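Notebook, sorting cell – equipment planning, entry for March

Started 9:20. Purpose of today: to finish the list of what we must buy before the end of the budget year, and to decide which questions we can still answer in simulation, so that we don't pay for the answers. I write it longer than usual, as Prasanna Mondal will take this entry to the purchasing meeting and he was not here for the first half.

Where we stand. The arm itself is not under discussion any more. The order for it went in before the winter and the supplier, Usdale, confirmed the delivery slot again last week. Open are the gripper, the table, the pedestal, the cameras with their mounts, the small parts for testing, and the calibration tools. Jahangir Sikder made a first table of prices in February, but three of the quotes in it have expired, so I went through all of them again.

Budget: we have 3409 dollars left on the small equipment line. The big equipment line is closed for us until the new year and I was told quite clearly not to ask again. So everything below has to fit, with shipping and with tax.

9:45. Ran the sorting scene again with the coloured bars, first with the base placed directly on the work surface, as in the present plan. I wanted to look at two matters: how much surface the base eats, and how the fingers come down between parts that lie close together. 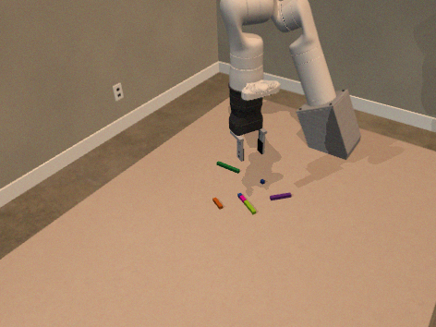 The base is the first money question. If we mount the arm on the same top where the parts lie, we need one table only, and it must be stiff. If we mount it on its own stand beside the table, we need a stand, floor anchors, and somebody from facilities to drill the floor. Facilities charges internally for the drilling and the waiting time is long (last year it was seven weeks for the bench press). I prefer the first variant. The arm loses part of its reach on the side of the wall, but we don't plan to put any parts there.

Jahangir doesn't agree completely. His point is that a shared table will shake when the arm accelerates, and the parts will move a little, and then our position measurement is worth less. In simulation the table is perfectly stiff, so it can't tell us who is right. I wrote to Kelemen and asked for the deflection data of their heavy bench. If they don't have such data, I take it as a bad sign.

Small remark for colleagues: please don't use the simulated table as a specification. I chose it because it was in the library. The real one must be chosen from the load and the room, and the legs in the model are surely not what we'd buy.

10:30. Gripper. We have two candidates:

Galleo, two-finger, parallel. Price with coupling plate 1890. Fingers are exchangeable. The quote is valid until the end of the month.

Nuvlow, two-finger, also parallel. Price 1610, but the coupling plate is extra and they could not tell me by phone how much. The person was friendly and promised a mail. No mail until now.

What matters for us is how wide the fingers are when open, compared with the gap between the parts. Our short pieces are easy when they lie alone. When pieces lie end to end in a row, the fingers have to come from the long side, and when a second part lies parallel and near, one finger needs to fit in the gap between. It is a question of finger thickness much more than of gripping force. The force values in both data sheets are far above our need, and I wouldn't pay for more of it.

So I asked both suppliers for the thickness of the standard finger at the tip, with the pad on. Galleo answered inside one hour with a drawing. This counts for something with me, I admit, although it should not be a criterion.

Spare pads: we must buy them together with the gripper. In the old cell we saved on this, and then the pads were worn in May and the replacement came in July. Two sets at minimum, better three. Prasanna, please don't let them cut this line, it looks small and unimportant on paper and it is always the first to be cut.

11:15. Coffee, and a long discussion with Jahangir about whether we need a force sensor at the wrist. Result: not this year. The cheapest one that fits the flange costs more than the whole rest of the list. We can detect a missed grasp from the finger position, it is less elegant but it works for rigid parts. If we later go to soft parts, we'll have to open this question again. I noted it on the wish list for next year, second place after the safety scanner.

11:40. Second run, with the viewpoint farther back, to plan the cameras and the free space in the room.

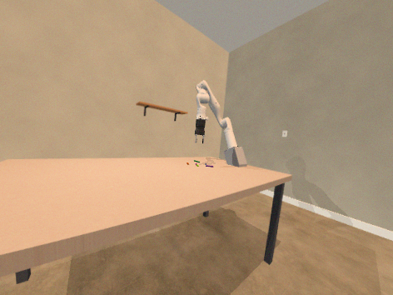 Table size. I had written a very generous table in the plan and now I think it is too much. The arm works in a small zone near its base, and the far part of the top would only collect cups and cables. A shorter table saves us money and also lets us keep the cabinet where it is now. On the other hand we need a place for the input tray and the output trays, and for the laptop of the operator. I drew three layouts on paper, they are in the blue folder. My favourite is the middle one, with the trays at the left of the arm and the laptop on a separate trolley that we already have.

Cost of the Kelemen bench in the middle size is 740, delivered to the door but not carried upstairs. We have the goods lift, so fine. Must check that the top fits in the lift in one piece. (Jahangir measured at lunch: it fits if tilted. He says it with confidence, I would like to see it.)

Wall. We have a free wall behind the cell, and I'd like to fix one camera to it on a short bracket. The alternative is a tripod, which is cheaper to start with, but each time somebody touches the tripod we must calibrate again. I count the work hours too, even if the purchasing form has no field for them. A second camera would go above the table. Let us buy one wall bracket first and one camera, and take the old camera from the microscope bench for the overhead view. Its resolution is poor by today's standard but for coloured pieces it will be enough. The colours are clearly different from each other, except in the shadow of the arm, where dark blue and dark grey become difficult already in the render.

This brings me to lighting. It was not on the February list at all. The arm throws a shadow exactly on the place where it works, with a light that comes from one side. We need at minimum two lamps from different sides, or one large diffuse panel above. I asked the photo people on the second floor if they have an old panel. They'll look. If not, I reserve 120 for two simple lamps with diffusers, flicker-free if possible.

13:30. Parts for testing. We want bars in several lengths and colours, similar to the ones in the scene. Options were to print them ourselves or to order them cut. A batch of 500 pieces from the plastics shop comes to 214, in mixed lengths, edges not deburred. I find this acceptable. Printing would be cheaper in material, but our printer is occupied by the students until May, and printed pieces differ slightly in size, and then we would be testing the printer and not the gripper. The deburring we can do ourselves in an afternoon with music.

Colour is a risk. The shop has green, orange, purple and blue in stock, and something they call pink. The light green we like so much in the model is not in stock, and a special colour needs a minimum order of 3000 pieces, so we'll live without it.

14:10. Sum, with the cheaper choices:

Gripper Galleo with plate – 1890
Bench, middle size – 740
Test parts – 214
Lamps – 120
Wall bracket – 45
Spare pads, two sets – 96
Total – 3105

This leaves 304 for shipping, tax, screws and the camera. It is not enough for the camera. The quotes of Galleo and Kelemen include tax, the others don't. I did the calculation twice and there is no trick in it.

Possibilities:
a) Nuvlow in place of Galleo. Saves up to 280, minus the unknown price of the plate. I'd guess the plate takes at least half of it back.
b) A smaller bench. Saves 130. Then the trays are very near to the base and the arm must fold in an ugly way to reach them. I tried it quickly in the model and did not like it.
c) Camera from the teaching budget. Prasanna said in January that there may be something if the cell is used also for the practical course in autumn. I think it should be used for the course in any case, so we lose nothing by promising.

My proposal is c, and a only if the mail from Nuvlow comes in time with a good number. I don't want b.

14:40. Prasanna came by and read until here. He supports c, but he wants one page from us describing what the students would do with the cell, in simple words, by tomorrow noon. Jahangir writes the page, I make the sketch. He also asked why there is no emergency stop on the list. It comes with the arm, item four on the delivery note from Usdale, I showed him the copy. He wants a second one at the door. This one I had really forgotten. Price for button, box and cable is perhaps 60, I'll look it up tonight, and it goes on the list before the lamps.

Open points:
– Kelemen: deflection data, and whether the top can be drilled by us without losing the warranty
– Nuvlow: price of coupling plate, finger thickness with pad
– Photo people: old light panel, yes or no
– Second emergency stop, exact price (me)
– One page for the practical course (Jahangir, sketch from me)
– Width of the lift door, measured again with the correct tape

Scene files saved in the shared folder under planning, both base variants. The variant with the separate stand is not finished, the stand is only a grey box for now. Please don't overwrite it, I'll continue there after the meeting.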